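Meto Hand-Held Gripper Pair
Set-up Guide for Home and Shared Workshops

Section 4. First pick-up and pointing check

4.1 Before starting

This section applies to both grippers of the pair, built to the Ilberg pattern and fitted with marker cubes. Complete Section 3 (finger pads and wiring) before proceeding. Builders who have the Juntunen wrist strap may fit it now or after step 6.

Choose a desk or bench that can be approached from the front. Remove loose items from the floor where the operator will stand. Long hair should be tied back and bracelets taken off.

CAUTION: The fingers close with enough force to pinch. Keep fingertips clear of the black pads whenever either gripper is switched on.

4.2 Procedure

1. Place both grippers on a level surface with the finger pads facing away from the operator.

2. Wipe the printed faces of each marker cube with a dry cloth. Do not use solvent, as the print will lift.

3. Switch on the left gripper, then the right. Confirm that the green light on each cube is lit.

4. Take one gripper in each hand. The grip should be firm but not tight, with the wrists straight.

5. Stand facing the desk and extend both forearms. Point the fingers at the desktop and hold this position for 2 seconds.

6. Bring the fingers of each gripper together slowly and release them. Repeat with the other hand. The movement should be even over its full travel.

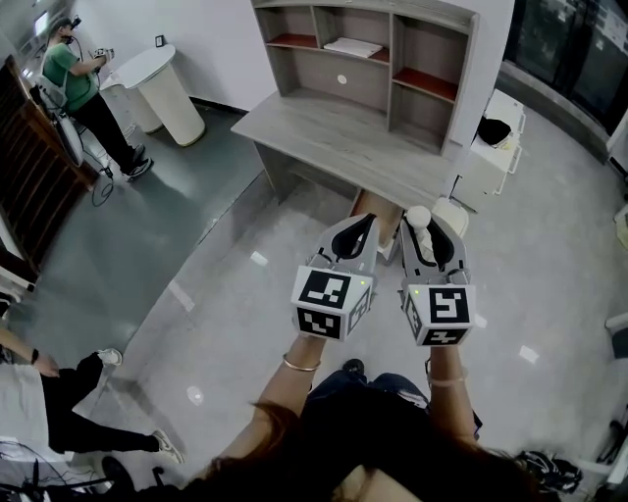
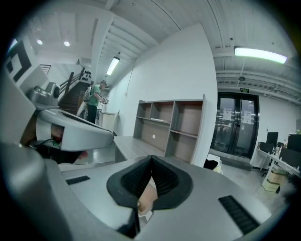
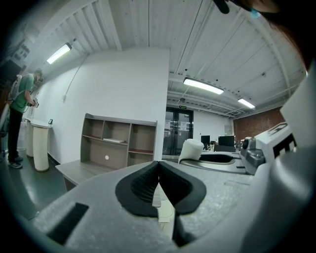 Figure 4-1. Pointing check at a desk with open shelves. First view: both grippers from the operator's position. Second and third views: from the gripper cameras, with the finger pads in the foreground.

7. Review the picture from each gripper camera. Both finger pads must be visible near the centre. If either pad is hidden, loosen the camera mount, adjust the angle and repeat from step 5.

8. Enter 282 in the offset field for the left gripper and save. Enter the same value for the right gripper.

9. Return both grippers to the bench and switch them off.

NOTE: A second operator may share the room – each pair must then be given its own channel, as described in Section 6.

4.3 Fault code

Code 3108 indicates that a marker cube has not been recognized. Check that the cube is seated squarely on its base and that no sleeve or cable covers the printed faces. Replacement marker sheets may be printed from the Nindwood project folder at full scale.

Section revised 17 February 2020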